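Speaker notes - Open day talk, main hall, second slot
Simulation bench at Menholm: what we show visitors and what we leave to questions
October 2023

Speaker: Darcy Friesen
At the desk: Audrey-Anne Marchand (simulator), Bello Isah (questions, microphone)

Before starting

Check that the projector is mirroring the desk machine and not extending it. In May the front rows looked at an empty desktop for the first part of the talk.
House lights at half. The renders are dark in places and wash out with the lights full up.
Audrey-Anne has the simulator loaded and paused. Do not close the log window; she reads from it in section 5.

1. Opening (keep short)

Good morning. I work on the simulation side at Menholm. Yvette Arsenault has already taken you through the building, so I will skip the history and go to the part that runs on a screen.

Everything in this talk is rendered. There is hardware downstairs and Vernon Paquette will take groups to it after the break. The bench upstairs is where a task is tried before anyone books time on the hardware.

The room in the simulator is called Jirnia. It has tiled surfaces, a few things on the walls and a set of objects that can be changed between runs. The robot has two arms. The control software is Zonum, written in house. If anyone asks about Fan, that is the scheduler that hands out runs overnight; refer them to Bello.

Number to give: the bench can queue 500 runs in a night. That is the ceiling set in Fan. A normal night is 300.

2. Reading a gripper view

Most visitors expect a view of the whole robot from across the room. Start with the close view instead, looking out over the gripper, and leave it up for a while before talking. People need time to work out which way they are facing.

Points to make:

The black block along the bottom is the body of the gripper. The two pale gray plates with slanted tips are the fingers. They are open, with nothing between them.
The floor is small square mosaic in mixed grays, from light taupe to nearly black, in no obvious pattern. The wall tiles at upper left are much larger.
Mixed floors are hard on a vision system. A single dark tile on a pale floor can be scored as a small flat object. Our detector did this often in the spring builds, and the fix was in the training set, with more floors and fewer objects per floor.
Lighting is even here, with no strong shadows cast on the floor. Mention that real rooms are less kind.

Pause. Take one question at most, then move on.
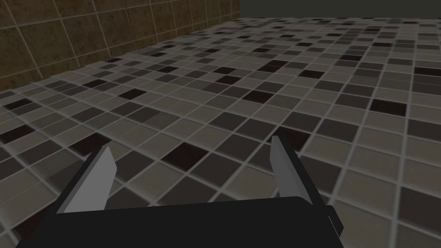
3. What the operator has to deal with

The operator does not get a tidy view. Views on this bench can be tilted, and the robot's own body can fill a large part of what is shown. New operators lose time on this. They tend to straighten their necks, then the chair, and after a few sessions they stop.

Define the terms used for the rest of the talk:

Self-occlusion: the robot's body or arm hides part of the work.
Clutter: objects in view that are not part of the current task.
Hold: both fingers in contact with an object, by the simulator's own contact report. What it looks like on screen does not count as a hold.

The third one matters for section 5, so say it slowly.

Now the wide view. Give the room a moment to find the arms. One rises near center-left, with a gray gripper and its two fingers up. Only the gripper end of the other shows above the white body. Point with the laser, from the left side of the stage; from the right you block the screen.

Then the right half. The bright green board slopes down toward the corner, with a small brown hooked stick and a flat yellow disc on it. The black container is under and behind it, and the long rod with the pointed metal tip lies across the lower part of that. For a planner this is a poor arrangement. The slope means that a height read at one end of the board is wrong at the other, and the disc is thin enough that a small height error puts the fingers into the surface.

Do not get drawn into the brown panel and its cord. If asked, say that hanging objects are handled in a separate set of tests and that Bello has the list. 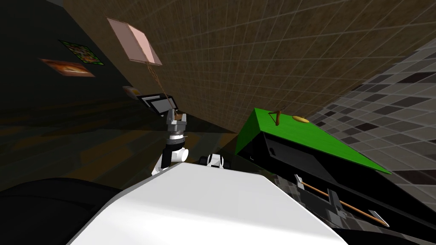
Wide view over the robot's body, Jirnia room. Green board and black container at right.

4. How a task gets onto the bench

Visitors from industry ask about this more than anything else, so give it full time.

A task starts as one page of plain text. It says what is in the room, what should be different at the end, and what must not be touched. Yvette's group writes these. They are not allowed to name a method. "Use the left arm" gets sent back.

Audrey-Anne builds the room from the page. She picks surfaces and objects from the library, which stands at 863 items. Some are detailed. Others are simple shapes with flat faces, and we keep those on purpose: contact with a flat face is easy to compute and easy to check by hand.

The task is then driven by a person. We ask for 39 driven runs before a task goes to Zonum. The number comes from an early study and has not been revisited. If someone in the room objects to it, agree that it should be and move on.

After that Fan takes it overnight, and in the morning somebody reads the failures. Failures are read by a person, every one, with the log open next to the view. This is slow - budget a full morning - and it is where most of the useful changes have come from.

Likely question: why not go straight to hardware? Answer: a failed run on the bench costs a restart. A failed run downstairs can cost a finger plate, and Vernon orders those in small lots.

Second likely question: does the bench predict the hardware? Answer: for reach and collisions, well. For friction and soft objects, poorly. Do not soften this.

5. Contact, and why we do not trust the eye

Back to a close view for the last part. A different look to the gripper here: a rounded gray housing, flat fingers with squared ends, and one small pale pink faceted object between them.

Ask for a show of hands. Is it held? Let people commit before going on.

Then show where it sits. It is against the inner face of the right finger, with a wide gap across to the left one. By the definition in section 3, both fingers have to be in contact. Read the definition out again if the hands were split.

An object near a finger can look gripped in one view and free in another. Part of it is tucked behind the edge of the finger, and a detector trained only on whole objects will place its center wrong. The background does not help either, with a dark plain surface on one side and a brown tile grid on the other, meeting on a diagonal that passes just left of the object.

Audrey-Anne brings up the log window at this point and explains the contact lines. Two columns, one per finger. Hand her the microphone; the desk one does not reach the back.

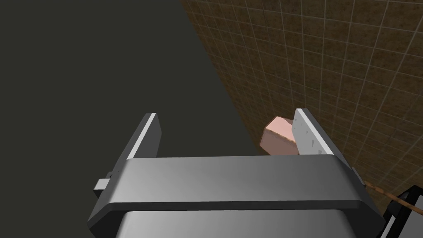

Darcy Friesen

6. Live run

Audrey-Anne starts it on my nod. If it stalls, she restarts once. If it stalls again, go to section 7 without comment and offer a run at the desk during the break.

While it runs, keep quiet for the approach. Speak only when the arm has stopped. Things to mention, if time allows:

Speed is set to real time. Overnight runs go faster.
The operator at the desk is not driving. Her hands stay off the controls.
The contact columns update as the fingers close.

7. Close and handover

Thank Audrey-Anne and Bello. Vernon meets groups at the lower stairs, eight people at a time, closed shoes only. Anyone who wants the task page template can leave an address with Bello.

Leave the log window open for the next speaker.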